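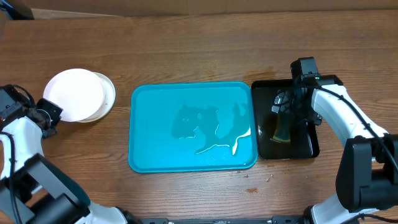 The two Grullano arms at the shared bench in Custilcombe, with plates and trays between them.

CUSTILCOMBE, April – Members of the Ranasinghe workshop have published the complete build notes for Grullano, a pair of table robot arms made for practice with kitchen tasks. The notes have 42 pages and are free for everybody.

The project was started by Jamila Matubbar in her garage and moved later to the workshop. The parts for both arms cost 676 dollars, without the table.

"We wished to make a machine which a patient person can build in the evenings," said Matubbar. "Plates and water are difficult for a gripper, so we work with them every week."

Dinesh Marikar wrote the control program, called Ollau. He asks other builders to send their corrections before the second version is prepared.

The workshop is open to visitors from 6 p.m. Please write to the front desk for the build notes.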